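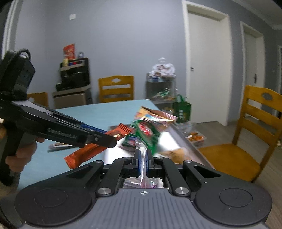 Project Report -- Collecting grasp examples for snack sorting
Ro-un Ryu and Gaetano Pagano
2025-03-25

1. What we set out to do

Our part of the Truvell project is the data. The other group trains the model, we give them examples of small packets being picked up and moved. They asked for soft things mostly, as last term's set was all boxes and the policy was hopeless with anything that bends.

2. Setup

Two hand-held grippers, one per hand, each recording its own view. Table with a light blue cloth, snacks spread over it, chairs left where they were. We did think about a plain lab bench but Uden (the old set) was all plain bench and the model got lost as soon as it saw a kitchen.

Snacks: wrapped bars, bigger bags, little clear plastic bags, some green packages. Orange wrapped bars are easy to grip by the crimped end. Small clear bags are the worst, you have to pinch near the top and let the rest hang.

3. How a session goes

Mess up the table. Start both recordings, tap the fingers together so the two can be lined up later. Pick, move, let go, hands back to start. One example is one item. Gaetano did most of the left-right handovers, I did single picks. We swapped after every 200 because your thumb goes.

4. What we got

1,415 examples kept, over 3 weeks. Threw out around a tenth, nearly all for the same reasons:
- the two recordings didnt line up
- moved too fast, item is a smear when it matters
- other gripper in the way of the item

Speed was our own fault. When you have done a lot of these you stop noticing how quick you are going. Cha, our labelling script, flags anything under two seconds now and that helped.

5. Problems

Labels. We wrote "bag" for everything in the first week, then split it in to "small bag" and "large bag", so the early ones had to be redone by hand. Still not sure all of them are right.

Failed grasps -- we deleted them at first. Droneven's notes say to keep them and mark them, so from week 2 we did. Means the first week has no failures at all and the training group should know that.

6. Still to do

Open packets need more examples, they change shape every time. Second room in April if we can book it. Labels for the last batch go over to the training group once Gaetano has checked them.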